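Open day at Vurnorar: an afternoon with the two-armed robot

I'm back from the Vurnorar open day and my notes are a mess, so I'll write this up while I can still read them. The hall was packed by 10, and I skipped most of it to stand at one stop for far too long: the Lesance cell, where they look after a single two-armed robot that practices household jobs.

The cell is smaller than I expected! A bench, a tool cart, a charging dock, and a maintenance log in a ring binder, already up to entry 689. Our guide let us page through it. Most entries are dull in the best way (finger pads swapped, cable clip replaced, left wrist re-zeroed), and then every so often there's a full page of angry handwriting about a connector.

We got to watch a finger pad change. Two screws, old pad off, wipe the seat, new pad on, then a slow open and close while somebody checks that the fingers meet evenly. After that comes the zeroing routine, joint by joint from the shoulder up. They do it after every repair, even a tiny one, and they had over 172 of those runs on file. The spare grippers come from Hitton and sit in a drawer lined with foam, which I coveted.

What I liked most was the rehearsal step. Before a repaired arm moves for real, the same motion is played in a simulator called Antoniuk, with a virtual room around the robot: furniture, paintings on the walls, a rug, and a tall cabinet with one long handle. If the arms get somewhere silly in there, the settings go back to the bench.

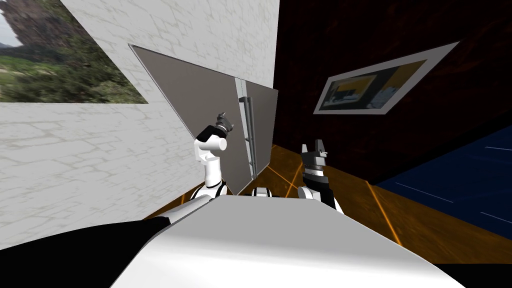
The crew also keeps every failed rehearsal, which I thought was great. Run 743 had its own sticky note on the monitor, and they replayed it for us twice because a kid in our group asked. The cause was a zero offset typed in with the wrong sign, found in a minute once they compared it with the binder.

I asked what goes wrong most often and the answer was cables, always cables. They rerouted the whole bundle in March and have been happier since. The next open day hasn't been announced yet, but if you go, get to the Lesance cell early and ask to see the binder.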